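Robot cells at the Olholm site: questions from staff

Updated in December. Replaces the sheet handed out at the shift meetings. Questions go to Afaf Daher in process engineering, or in the box by the time clock.

What is being automated?

Handling of small household goods at the pick and repack benches: lifting, turning, opening, closing and placing. The arms do not receive goods, check paperwork, drive anything or load trucks. Bench work on fragile glass over 900 grams stays manual for now.

How many cells will there be?

Two at the start, both on the east side of the repack area. A third position has power and air but no arm. Whether it gets one depends on the results from the first two, and that decision is made by Zurach, who own the building and the conveyor.

Is anyone losing their job?

No positions are removed under the current agreement. Four bench positions change title from repack operator to cell operator. Pay grade for a cell operator is one step above repack operator and starts on the first day of solo operation, not on completion of the paper test. Temporary contracts are handled as before and are not covered by this page.

What does a cell operator do during a shift?

Sets out the work, starts the cycle, watches for stops, clears them and records the cause. In the first weeks most of the time goes into clearing stops. An operator may also be asked to guide the arm by hand through a task the program does not handle well, and the recorded motion is then reviewed before it goes into the program.

Why does the arm have a camera at the wrist?

The fixed camera over the bench loses sight of the contact point as soon as the arm moves in front of it. The wrist camera stays with the fingers. It has a short working distance, and anything very close to it is out of focus, including the finger itself. The program uses edges that are sharp in the picture and gives little weight to those that are not. Keep the lens clean with the dry cloths in the drawer. Do not use glass cleaner.

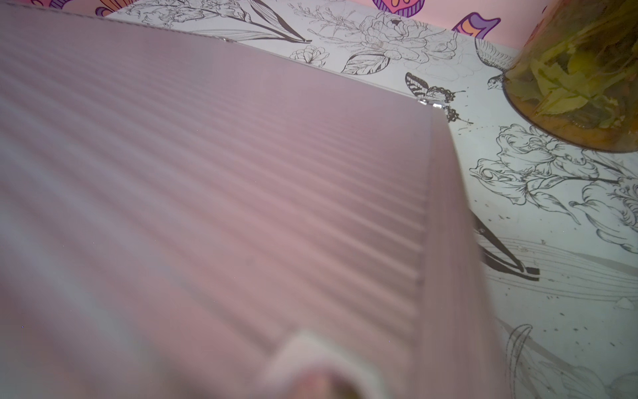 Ribbed surfaces need a separate setting. On a smooth panel the pad makes contact over its full face. On a ribbed one it touches only the ridges, so the same closing force is spread over a smaller area and can mark soft material. Select "ribbed" in the surface menu before the first cycle. The setting lowers the force limit and slows the last part of the approach. It stays active until it is changed, including after a restart.

Does a patterned work surface matter?

Yes, in some cases. The program finds objects partly by their outlines, and a printed line drawing on a bench cover also has outlines. Early tests on plain gray mats gave results that did not hold up on printed ones. The program is now tested on both. If the arm moves toward a spot where there is no object, stop it, log code 10 and note which cover was in use. Swapping the cover is allowed between cycles but not during one.

What about clear glass?

Glass jars are harder than boxes. What is behind or inside the jar shows through, and reflections move when the camera moves. A filled jar is usually found more reliably than an empty one. Keep jars at least a hand's width from any panel or lid the arm is going to move, unless the work order says otherwise.

How strong is the grip?

Enough to hold the items on the approved list and not much more. The pads are soft and replaceable. A pad is changed after 3,000 cycles or when the surface is torn, whichever comes first. The counter is on the second page of the operator screen. Resetting the counter without changing the pad has already happened twice and makes the stop log useless for that cell.

Can I reach into the cell while it is running?

No. Press the pause button and wait for the steady white light. Pause holds the arm in position with the fingers closed. It does not release the item. To release, use the separate finger release on the side of the post, with one hand under the item if it is off the bench.

The emergency stop is for emergencies. It cuts power to the arm, and the arm may sink slightly before the brake holds. After an emergency stop, a shift lead has to be present for the restart.

Does it slow us down?

At present, yes. The manual bench target is 600 items per shift. A cell running unfamiliar items does not reach that, and no individual target applies to cell operators during the trial. Bench targets for everyone else are unchanged and have not been raised to make up the difference. If a lead tells you otherwise, bring it to Afaf Daher.

Are we being recorded?

The cameras record while a cycle is active. The wrist camera looks at the work and will sometimes pick up hands and sleeves. There is no audio. Recordings are stored by cell and cycle number without operator names, and are used for fault finding and for correcting the program. They are not used for attendance, speed comparison or discipline. This is written into section 3 of the site agreement, and a copy is in the break room binder.

How long is the training?

Three half days. The first covers stops, restarts and lockout. The second covers surface settings, pads and the log. The third is supervised running with items from the Mondstead assortment, which has most of the awkward shapes. Solo operation follows when a trainer has signed for each part. There is no limit on repeating a part.

Can I go back to the bench if I don't like it?

Yes, within the first eight weeks and without giving a reason. The grade returns to the previous step from the next pay period. After eight weeks it is treated as an ordinary transfer request.

I have a wrist or shoulder restriction. Can I apply?

Yes. Cell work involves less lifting but more standing still, and hand guiding takes some force at the start of each motion. Talk to occupational health before the first half day so that the stand height and rotation can be set. Rotation is normally every two hours.

Who repairs the arms?

Operators change pads and clean lenses. Site maintenance handles cables, air and the post. Everything inside the arm is done by Qudah under the service contract. Do not remove covers, even if the screws are already loose. Tag the cell and report it.

When can I ask questions in person?

Friday at 1:30 p.m. next to cell 2, for both shifts. Time spent there is paid.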